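Budgeting for the parts that are not robots

2021-07-25

When Larkberg drew up its first equipment plan for manipulation work, the arms took up most of the spreadsheet. Everything else sat under a single line called sundries. By June the sundries line had been overspent and the second arm had been put back to the next budget round.

The pattern is common among firms buying for this kind of work. An arm has a list price, a delivery time and a service contract. Hand-held grippers, worn by people to record how a task is done, come as a bill of parts, and the costs turn up in odd places: marker cubes, straps, cables, power adapters, spare finger pads, head-mounted units, storage for the recordings.

Wim Schouten, who handles purchasing at Larkberg, now splits the plan into capture, arms and room. Capture is bought first. The reasoning is that a pair of grippers can be at work on the day it is unpacked, while an arm needs a base, a safety review and someone to commission it. Household tasks also need household fittings, and these go under room.
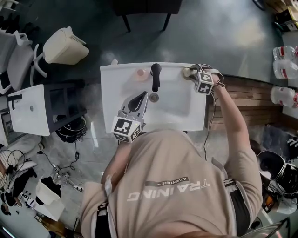 Fittings are cheap one at a time, but they need floor space, and floor space is charged by the month. Larkberg's landlord bills in blocks, so one more bench can push a tenant into the next band. Schouten advises getting the floor plan agreed before any order is signed, with clear access on at least two sides of each station and a marked route for cables. The original plan had neither, and an electrician had to be called back.

Consumables come next. Finger pads are treated as a wearing part at Larkberg and replaced after 90 hours of recorded use, whatever their condition. The firm buys them from Cabello in packs of 48, a size that suits the supplier better than the customer, and holds one unopened pack in reserve. Marker cubes are printed in house. A damaged face means the cube is scrapped, as a repaired one has to be calibrated again and the labour costs more than the part.

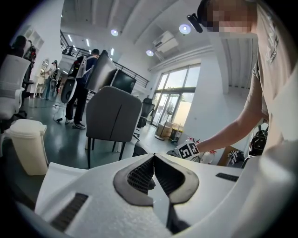 Staff time is the largest figure and the one most often left out. A recording session needs an operator and, for part of the day, someone to check files and charge batteries. Larkberg plans on 2,000 operator hours a year and counts set-up within that total. Its earlier plan counted only hours spent recording, and the shortfall was made good by engineers whose time was booked to other work.

Tracking software was put out to quote. Natlow offered a yearly licence per workstation, and Findex a single fee with paid upgrades. Over one year Natlow was cheaper; over three, Findex was. Larkberg took the yearly licence, on the grounds that the hardware would probably change before the third year. Schouten concedes that this may prove the dearer choice - the decision is down for review at the next renewal.

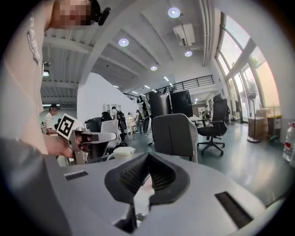
Depreciation needs some care. Arms are written off over five years at Larkberg, grippers over two. Head-mounted units are expensed at once. The auditors queried the last of these and accepted it after seeing the replacement record.

For a firm starting from nothing, Schouten suggests holding back a fifth of the capital budget until the first quarter of recording is complete. By then the rate of wear is known, and so is the number of people who can work in the room without getting in each other's way. Orders for further arms can be placed against those figures. Lead times should be requested in writing at the same stage, with carriage and import duty quoted separately.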